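Chapter 6
Making Toast

Toast is often the first food people learn to make at home. The work is short – a slice, a slot, a wait – but each part has its own small skill. This chapter deals with handling the bread.

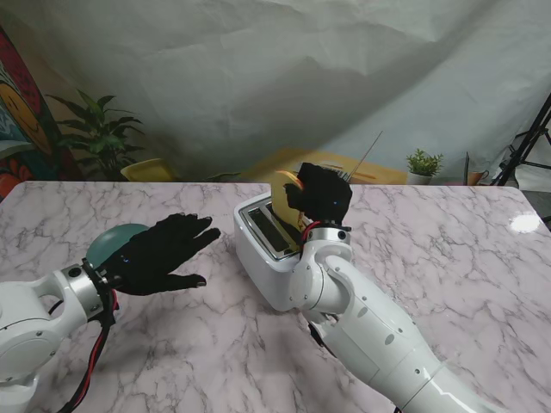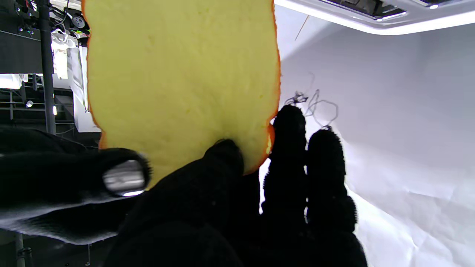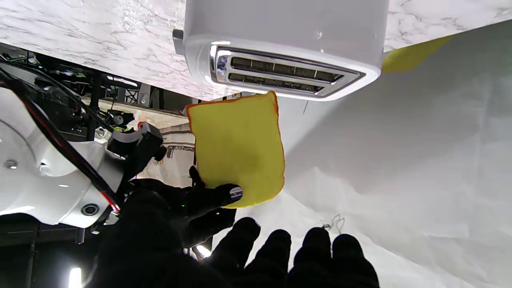 A two-slot toaster and sliced bread, toy or real, will do for practice.

6.1 Holding the slice

Keep the slice upright and grip it near the lower edge. Press lightly, as fresh crumb dents easily. Line the slice up with the slot before you let go, then repeat with a second slice.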